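Talking shop: the Idham repair counter, 2/17/21

Caught her between customers, kettle on. She has run the hardware counter at Gallardo for 15 years and still answers the phone herself. "Old locks, mostly. People think they're dead. They want oil." Not the cooking kind - she's seen that, it gums up.

Busiest month is September, when the rentals turn over. Nearly 300 keys cut. "My thumb goes numb."
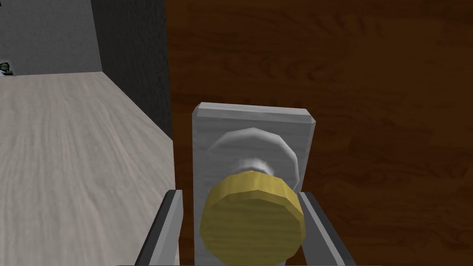 Her business partner, from the back, wanted it known that the key machine is older than the shop and he won't hear a word about replacing it. She would replace it tommorrow.

Prices? A fresh key is 2 dollars, a rebuild starts at 50. Sundays closed. "Ring first, I might be out on a job."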